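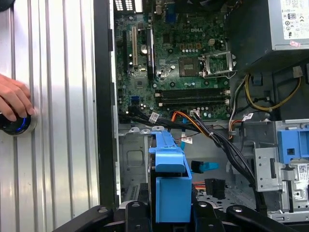

HOME & KEEPING

The Long Second Life of the Family Computer

Print this page | E-mail to a friend

7 minute read

The desktop in my mother's sewing room came to us in a back-to-school sale, and for 13 years it sat under the same window, holding our taxes, our recipes and far too many pictures of a beagle. When it finally got too slow even for solitaire, I did what most of us do with such things, which was to put it in the closet and close the door.

It stayed there until April, when the closet was needed for a crib. By then I had heard of Grestach, a little repair shop two towns over that takes in old machines, fixes what can be fixed and sells the rest for parts. I called ahead (they like you to call ahead) and got a friendly lecture on what I ought to do first.

Mostly it came down to the drive. Everything you care about lives on it, and so does everything you'd rather a stranger didn't read. Copy off what you want to keep, then open a few of the copies on another machine to be sure they work, and only after that have the old drive wiped. I found 978 pictures I thought we had lost, and I won't tell you how many were of the beagle. It took me 2 evenings and most of a pot of coffee, and I was sorry when it was done.
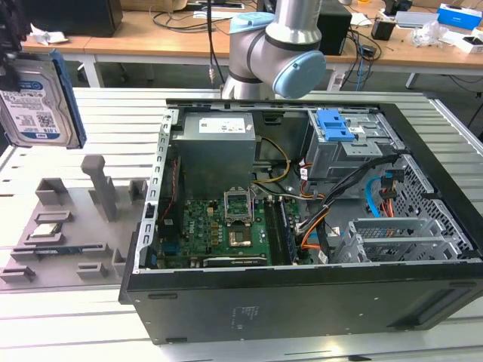 What's Worth Saving

People tend to picture an old computer as one big lump of junk, when it's really a box of separate things that age at different speeds. The case hardly ages at all. Memory and power supplies often outlast the machine they came in, and a plain old tower is a pleasure to get into compared with the thin laptops we all carry now, where so much is glued down or soldered in place. 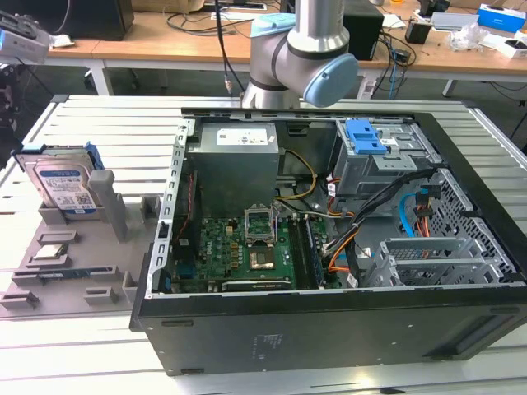

With the side panel off, a desktop tower shows its power supply, drive cage and cabling.

I asked the shop what sells, and the answer surprised me. Small parts go first, the brackets and screws and odd cables that the makers stopped packing years ago. There's a man's whole weekend, I was told, in one missing bracket. Whatever is left goes to Sollix, a recycler that comes by with a truck every 10 days or so and takes the metal and the boards away.

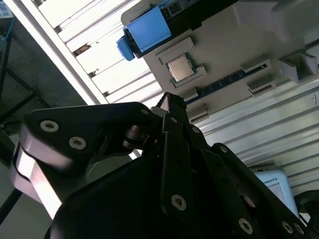 My mother, for her part, wanted to know only whether somebody would get some use out of it. I was able to tell her yes. The shop put in a newer drive and sent it to the after-school room at the Brastesura library, where the children write their book reports. She has already asked me twice if they need a beagle calendar to hang beside it.

Contact Us | Copyright Cao Home Magazine. All rights reserved. | Back to top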